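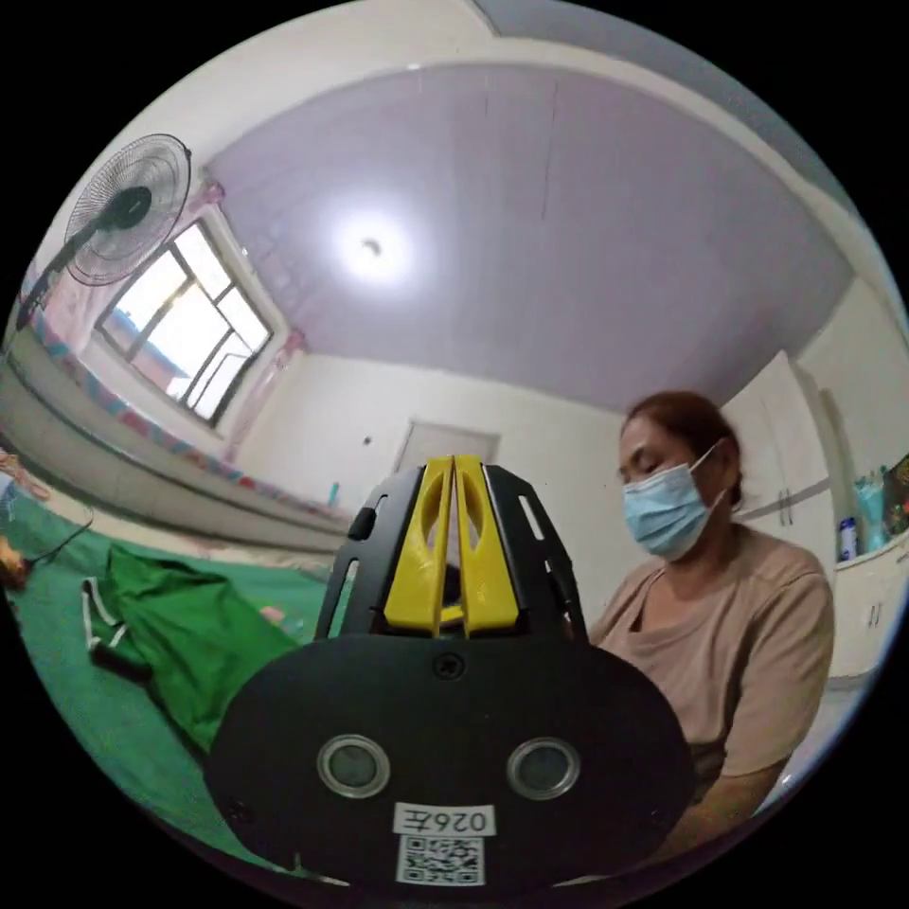 To: Textile Care and Reuse list
From: Enikő Győri
Subject: Re: Polo shirts with piped collars: folding and grading

Dear colleagues,

I write in reply to the message from Angus Faulkner, which is quoted in part here for those who joined the list after it was sent.

> The Hullis sorting room has received a further 71 polo shirts from
> the school uniform exchange. Our present guidance on folding was
> written for plain T-shirts and says nothing of collars or plackets.
> Staff at Grurska fold the sleeves in first; ours fold the shirt in
> half lengthways. The two kinds of bundle do not stack together, and
> the shops have complained. May we have one method, please, and a
> ruling on whether shirts with faded printing are to be kept?
>
> Angus Faulkner
> Hullis

The matter was considered by the clothing group, and the following has been agreed for use in all sorting rooms.

Each polo shirt is to be laid flat on a covered table, front upwards, with the collar to the sorter's left. The placket should be straightened before any fold is made and the top button fastened. Both sleeves are then folded in, and the hem is brought up to the base of the collar in two equal folds. The Grurska method is therefore adopted, with the single change that the collar is left standing. Finished bundles are to contain 13 shirts.

Where the collar has contrasting piping, the sorter should look along its whole length, including the part that runs down the placket. White piping on a dark shirt shows marks that the body of the shirt does not. A shirt with stained piping goes to second grade even if it is otherwise sound.

Faded printing is not by itself a ground for rejection. A logo in a paler shade of the shirt's own colour may well have been made so, and sorters are asked not to mark it as wear unless the print is cracked or lifting. Labels and tags should be left in place.

On the question of table coverings, Minoru Sasaki has asked whether rooms may continue with the cloths they have. They may. A plain cloth of any colour is acceptable provided that the shirt can be told from it easily, and cloths should be washed after every 40 bundles. 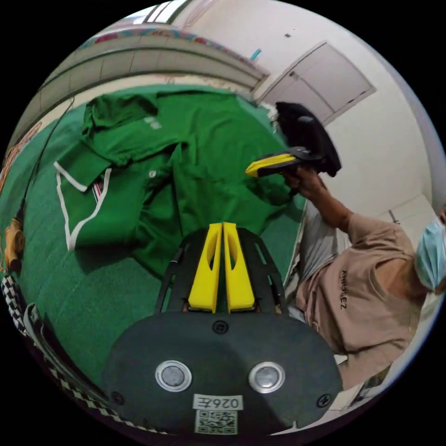
Votside, October 2023

The revised sheet replaces the one issued in June, and copies of the earlier sheet should be removed from the walls. Sơn Giáp will send printed copies to rooms which have asked for them. Other rooms may print their own.

Ebere Usman has kindly agreed to receive comments on the folding method and on the grading of piped collars. Questions about deliveries from the uniform exchange should continue to go to Angus Faulkner and should not be sent to the list.

Long-sleeved polo shirts are not covered and remain under the old rule.

Yours faithfully,

Enikő Győri
For the clothing group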